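## 4. ハンドグリッパ比較：マーカー取付と原点合わせ

対象はZomska G2とDroltix H1。どっちも手順は同じ。違うとこだけ注記。
3章（ヘッドカメラの校正）がまだの人は先にそっち。

1. グリッパの電源OFF。バッテリは抜かなくてよい。
2. マーカーキューブをグリッパ上面のマウントに載せ、ネジ4本を対角に仮締め → 本締め。
3. 反対の手は手首キューブ。バンドは手の甲側、指2本が入らない程度に締める。
4. ショルダーストラップを装着。バックルは最後に留める。先に留めると長さ調整がめんどう。
5. 電源ON、アプリ「Jullumora Bench」でキューブIDを確認。左右が逆に出たら設定 > 入れ替え。

> **注意** キューブの面を素手でべたべた触らない。皮脂で反射して検出が落ちる。拭くときは乾いた布、アルコール不可（印刷が落ちます）。

原点合わせは天板の上でやる。左手は手のひらを下にして天板に置く。グリッパは先端を天板の奥側の縁へ向けて、そのまま静止。

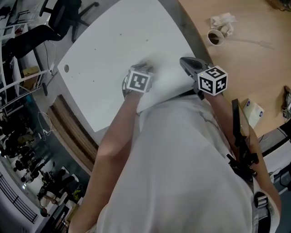
図4-1　原点合わせの姿勢。左手首と右手のグリッパ上にマーカーキューブ。

6. 姿勢が決まったら「原点取得」。100フレーム分とれるまで動かない。途中で動くと最初からやり直し。
7. 残差が2.0 mm以下ならOK。超えたら手順2に戻ってネジの緩みをみる。
8. 開閉を16回。全開→全閉→全開で1回と数える。ゆっくりめで。
9. ログを保存。ファイル名は機種名_担当者_連番。
10. 機種を替えて1から。キューブは付け替えて使いまわし可、ただし原点は必ず取り直すこと。

### 機種ごとの注記

- **Zomska G2**：エンコーダ値は全閉で0、全開で2,000。全閉で0に戻らないときは爪のゴムがずれてる。
- **Droltix H1**：全開が1,659。故障じゃないです、仕様。比較表にいれる前に正規化すること。
- H1はトリガが重い。連続でやると指が疲れるので途中で休憩いれる。
- Yazzieのマウントは穴ピッチが合わない。使うなら変換プレート必須。1月に配った版のプレートは厚みが違うので使わないでくださいい。

### うまくいかないとき

- 片方のキューブだけ消える：手首のひねりすぎ。二面以上がカメラに向く角度まで戻す。
- 両方消える：露出。自動をOFFにして固定値に。
- 原点取得が終わらない：天板に肘をついてると揺れを拾う。肘は浮かすか、逆に完全に固定。
- ログが空：録画ボタンの押し忘れがほとんど。ランプを確認。

比較表のひな型は付録B。記入済みのものはSegundo Ccoriまで。H1の左手用は未検証、結果でしだい追記。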